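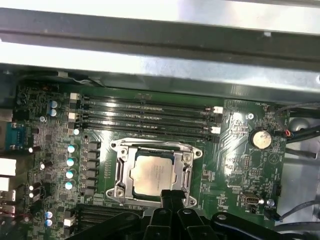
gisten_team
02/12/2023
Hello all. We are the student club at Gisten and our project for April is inserting memory modules with the arm. The policy was trained on 985 demonstrations. It reaches the slot well, but it pushes before the module is straight. Any advice?

Palamarchuk
Are your white clips open before the start? On our board the policy learned to push against a closed clip and we lost two weeks.

gisten_team
Yes, we open them by hand. Maybe later the robot will do it.

trisen_lab
I think your problem is the view. With the wrist camera the fingers cover the bottom of the picture, so when you go down to the slot you see very little. Add a second camera from the side.

Palamarchuk
I don't agree with this. A side camera looks at the wall of the case. Take the board out, train on the table, then put it back.

trisen_lab
Then the cables are missing and the policy fails when it sees them again – we tried it.

gisten_team
The rules of the Brondent cup say the board must stay in the case, so for us the table is only for practice. We will test the side camera first. Should we also slow down the last 2 cm?

trisen_lab
Yes, and record new demonstrations at this slow speed. Don't mix them with the old ones.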